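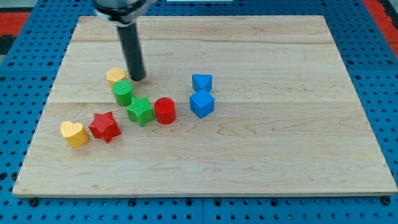
By the Lutonance newsletter desk | Robots & Automation | 4 min read

I spent a morning in July pushing toy blocks across a wooden board with a robot arm, and I'm still a little annoyed at how bad I was at it.

The folks at Laveck, the small robotics shop out past the Eklow rail yard, have been letting people from the neighborhood come in and drive one of their arms by remote control. You sit at a desk, you get a handheld controller, and you move a rod around over a board of colored blocks. Everything you do gets saved, and the recordings go into teaching the arm to do the same kind of thing without you. They want 400 of these recordings before the end of the summer. I contributed 18, and I'd say maybe half of mine are worth anybody's time.

The job sounds like nothing. A line of text pops up on the screen, something like "push the green star next to the red cylinder," and off you go. There's no gripper to grab things with, just that dark rod with a rounded tip, so all you can do is nudge. And wow, do blocks not like being nudged! Push a star a hair off center and it spins away from you. Push a cylinder and it wanders wherever it wants. The cube was my favorite because it has nice flat sides, as long as you come at a side and don't catch it on a corner, like I did over and over.

I asked the woman running my session why they didn't just program the thing. She laughed and said they'd tried. Writing rules for every block in every spot got out of hand quickly, and the arm still got stuck the minute two pieces were touching. With recordings from people, it gets to see what a person does when the yellow heart ends up somewhere dumb and has to be coaxed back. She told me the sloppy runs are useful too, provided you fix your mistake before you hit the stop button. That made me feel better for a minute or two.

My first try took 48 seconds, and most of that was me overshooting and circling back. The trick I finally picked up was to get the tip down close to the wood behind the block, line it up, and only then start moving. Short pushes, then stop and look. It's a lot like parking a trailer, if you've ever had the pleasure.

Later they let me watch the arm go on its own, using what it had learned so far. It was slow and kind of fussy - a tap, a pause, another tap - but it got a blue block over to where it was told in one go. Then it got the next instruction wrong and shoved a star off toward the corner, and I'll admit I cheered.

The team at Laveck calls this project Đàm, and they're taking drop-ins through the rest of the month. Sessions run an hour, with 6 seats in each one, and you don't need any experience. Kids are welcome with a parent. If you've got a teenager who plays a lot of video games, bring them along, but be ready to get shown up. Sign-up sheets are at the front desk, and the morning slots go first.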